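An open day at Markik, and what it left out

I don't trust open days. A company that opens its doors twice a year has had six months to sweep, and what you get to see is a swept company. Still, Markik builds small drive units for vent flaps and garden pumps, I have complained in print about both, and the ticket was free. I took the early bus out to Stoltberg on a February morning and stood in line for a name badge.

The welcome talk ran long. We were given figures: 900 units on a good day, 505 part numbers in the store, 2,771 square meters under one roof. I wrote them all down and none of them told me what I wanted to know, namely how many of those units come back. I asked. The answer was that returns are "handled by a separate team." Fair enough, but the separate team was not on the tour.

First stop was goods-in, where there was little to see apart from shelving and a man who would clearly have preferred to get on with his work. Small parts come in by the carton and are moved into open trays before they go any further. Our guide made a great deal of this. Trays keep the parts visible, she said, and a part you can see is a part you don't lose. I've worked in two stockrooms and I have lost plenty of parts I could see.

Then the sorting area, the section I had come for. The parts for a unit are laid out here before assembly: motors with their leads already attached, circuit boards, and the short wire harnesses that tie the whole thing together. I spent longer at this stop than the schedule allowed and had to catch up with the group afterward.

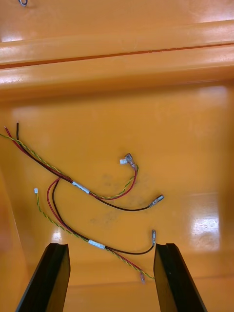
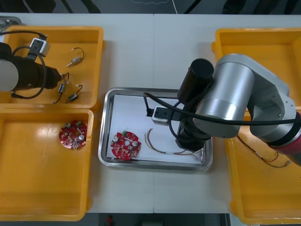
Top, wire harnesses in an orange tray. Bottom, the sorting table, with small motors in one yellow bin and a red circuit board in another.

The harnesses interested me most. They are dull little things, red and black wire with a twisted yellow-and-green pair, and a white label band partway along. The ends are where I'd look for trouble. The red wire I looked at ended in a spade terminal with a clear sleeve, the yellow-green pair in a tiny white plastic connector, and the black in a crimped terminal of its own. At the other end the wires were simply cut. I asked whether anyone tugs on the crimps before they go into a unit. "Sampling," I was told. I asked how big a sample. It depends on the batch. On what, in the batch? We moved on.

My other quarrel is with the trays. Harnesses tangle. Anyone who has kept a drawer of phone chargers knows it, and laying one across another on a smooth tray floor seems to me to be asking for it. Teron, who make something similar and whose plant I visited a few years ago, hung theirs on pegs. It looked fussy and took up a whole wall, but you could lift one off without bringing its neighbor along. When I brought this up, the guide said pegs had been considered. I would have liked to hear what was wrong with them.

The motors I have no complaint about, at least as far as looking goes. The red board is a handsome piece, with a notched rim that gives it something of the look of a gear and a hole through the middle. I was told the shape helps it seat in the housing. I was also told it cannot be put in the wrong way around, and I have heard that claim before about parts I later put in the wrong way around.

After that came the test bench, which was switched off for the visit, and a display of finished units sawn in half. The cutaways were well done and I'd have happily looked at them for another ten minutes. A poster beside them promised 3,000 hours of running life. No conditions were given. Indoors? In a damp shed? With leaves in the pump? The man at the display thought it was "a typical installation," and gave me a leaflet that says the same thing in a larger font.

Lunch was soup and a roll, both good. The shop sells old stock of the Halim flap motor at a discount, and I bought one, partly for the review I owe and partly to count the months until it starts to squeak.

Would I send readers? If you like parts, yes, and go early while the sorting area is quiet. Bring your own questions and expect to take some of them home with you. The next open day hasn't been announced. Parking is behind the main hall, and the bus back to the station leaves once an hour, from the far side of the road.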